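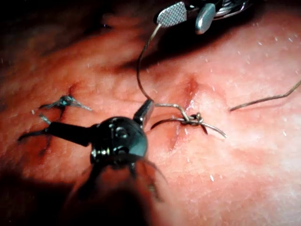
Nustergate Stitch Words

A free glossary of the words people use for needles, threads, knots and stitches, gathered from trades that rarely read each other's manuals. Version 2, September 2023.

What's in it

931 entries from four trades: surgery, sailmaking, upholstery and bookbinding. Each entry has a headword, a plain definition, the trade it belongs to, and any other spellings we came across. 567 of them also have a "see also" link to a word in another trade, and those links are my favorite part of the whole thing! Follow "running stitch" for a while and you end up in places you never planned to visit.

Files

terms.csv — one row per entry, UTF-8, comma separated
links.csv — pairs of entry IDs with a short note on how close the match is

Why the trades are kept apart

The first version, called Atik, merged everything into a single list. It was fun to browse and pretty hard to use. Take "bite." To a surgeon it is the tissue taken up by one pass of the needle, and a sailmaker hearing it may think you mean "bight," a loop in a line. Both words are lovely, and they now have separate rows with a link between them.

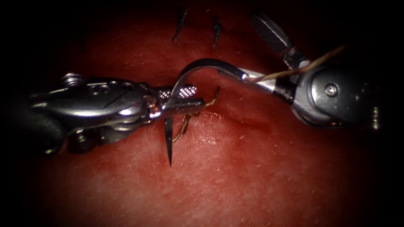
"Throw" was another one that kept us busy. In the surgery rows it means a single wrap and pull of the thread while tying, so a finished knot has several of them. Upholstery readers will probably think of a blanket first, and we left that sense out on purpose (it's a good word, it just isn't a stitching word).

Curved needles got the same care. The upholstery and surgery rows both describe them by how much of a circle they cover, but the named sizes don't line up, so please don't convert one to the other from this table. 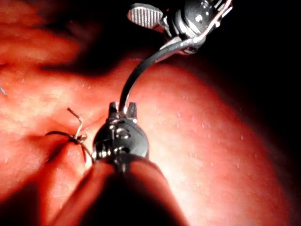

Curved surgical needle held between two instruments.

Known gaps

Bookbinding is thin on thread weights. Surgery leans toward American usage. Some spellings came from the Choi notebooks, which were handwritten, and a few are still marked "unsure" in the spelling column.

Loading it

Any spreadsheet program will open both files. If accented letters look wrong, pick UTF-8 on import. The Vukell viewer can read the folder directly and draws the links as a web — well worth a look on a big screen.

Changes since version 1

Split the merged list by trade
Added links.csv
Moved old spellings into their own column

Contributing

New words are very welcome, especially regional ones! Send the word, the trade, and one sentence showing how it's used at the bench. The next batch goes in this October.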